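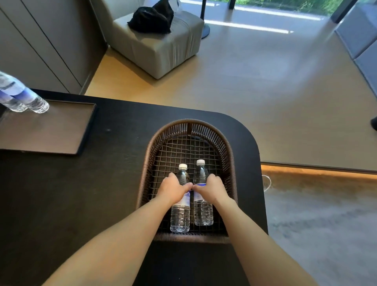

Water bottles and woven basket on the black table, Witimel meeting room

Progress to the end of May

The table service trial has used 167 of the 200 baskets and trays paid for under the Toivonen grant. We are not yet persuaded by the baskets. Two bottles stand upright in one well enough, but the open base looks hard to wipe and the rolled rim takes up table space. The flat trays cost less and stack. Bottles do have to lie down on them, which guests at Amosel disliked.

Dameck says its staff save time with the baskets. We have seen no timings to support this and have asked for them twice. Until they arrive we would hold back the remaining £700 and order no more baskets.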